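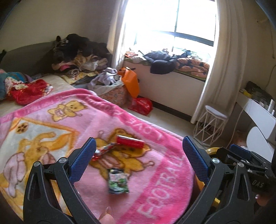
Prunuveck Fire District
Second progress report to the Wulledia Fund
Water Supply and Station Records Grant
Period covered: January through May

Work completed

The district received the second payment in January and has spent it on the three items in the approved budget: hydrant testing, the cistern on Kjærgaard Road, and the station records. Two are finished. The cistern is behind schedule, as explained below.

Hydrant testing

The district has 432 hydrants on its books. At the end of May, 389 had been flushed, flow tested and tagged. Most of those left are on the east side, where the water company replaced a main in April and asked us to hold off until its own work was signed off. We got the go-ahead in the last part of May and have put the east side on the June drill schedule.

Five hydrants failed outright and are bagged as out of service. Two of these are on the dead-end line behind the feed mill, so Engine 2 now carries an extra supply hose on first-alarm calls to that block. The water company has the list. Parts for the older barrels have to be ordered, and we do not have a delivery date.

Test results used to be kept on cards at the Main Street station. They are now entered in Cellik, the records program bought under the first payment, and can be pulled up in the cabs. Map pages for the north and west sections have been reprinted to match. The south section still shows two hydrants on the wrong side of the county road and will be corrected with the next printing.

Kjærgaard Road cistern

The hole was dug in March and the tank was set in April. Backfill stopped when the contractor hit ground water at the north end, and a drain had to be added. The added cost was paid from the district's own equipment reserve and is not charged to the grant. The suction pipe and the gravel pull-off for the engines are still to be done. Until the cistern is in service, calls on the upper part of the road are covered by both tankers plus one from the neighboring district under the mutual aid agreement. 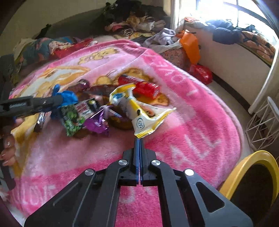 The contractor has given us July for the pipe and August for the pull-off. We will draft from the cistern with Engine 1 and Engine 3 before accepting the work, and the pump readings will be sent to the Fund with the final report.

Station records

The old run books, from the founding of the hose company up to the change to typed reports, were stored in the basement of the Main Street station, where some had water damage. All of them have been scanned. The originals are in acid-free boxes on the second floor, off the outside wall. The scans came to 697 pages, fewer than we budgeted for, since two of the volumes listed in the old inventory were not on the shelf. They may have gone out with the bell when it was loaned to the county in the 1970s. We have written to the county and are waiting to hear.

Spending

Hydrant testing is within budget. Scanning came in under budget because of the missing volumes. We ask permission to move the unspent part to the second printing of the map pages. The cistern line is half spent, and the rest will be billed when the pull-off is finished.

Next period

Finish the east side hydrants.
Replace or rebuild the hydrants now out of service, as parts come in.
Complete the suction pipe and pull-off on Kjærgaard Road.
Correct and print the south section map pages.
Train the night crews on Cellik. The day crews were trained in February.

Receipts and the full hydrant list are attached. The final report will follow when the cistern has been tested and accepted.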